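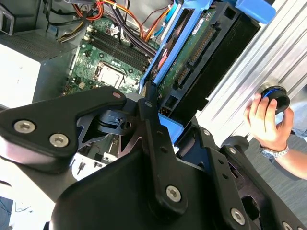
Cloning an old hard drive to a new one takes an evening, and most of that is waiting. You need the old drive, a new drive at least as large, and a program that copies one to the other. I use Kudska, but any cloning tool will follow the same order. In a desktop tower with the side open, the drive bay and the green motherboard are both within reach, so you can connect the new drive next to the old one and skip the USB adapter.

## Before you start

Back up anything you can't replace. Cloning reads from one drive and writes to the other, and if you pick them the wrong way around, your files are gone.

Check how much space is in use. My old drive held 191 GB, and 37 GB of that was downloads I didn't want. Delete the junk first - it shortens the copy.

Shut down, switch off the power supply and unplug the cord. Touch bare metal on the case before you handle a drive.

## Connect the new drive

1. Find a free data port and a spare power plug.
2. Push both connectors in straight. They only fit one way.
3. Start the computer and check that it lists 2 drives.

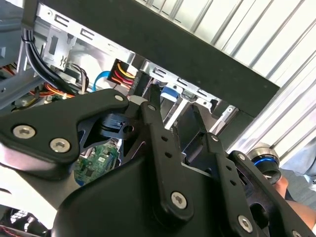

If only one drive shows up, shut down again and reseat the data cable at both ends. Try another port before you blame the drive.

## Copy

Open Kudska and choose "Disk to disk". Set the old drive as the source and the new one as the target. Read both names twice, then start. Mine took 3 hours.

Turn off sleep mode first, or the copy may stop partway.

## Switch over

Shut down, unplug the old drive and start from the new one. If it won't boot, go into the setup menu and move the new drive to the top of the boot order. Keep the old drive untouched in a drawer for a month before you wipe it.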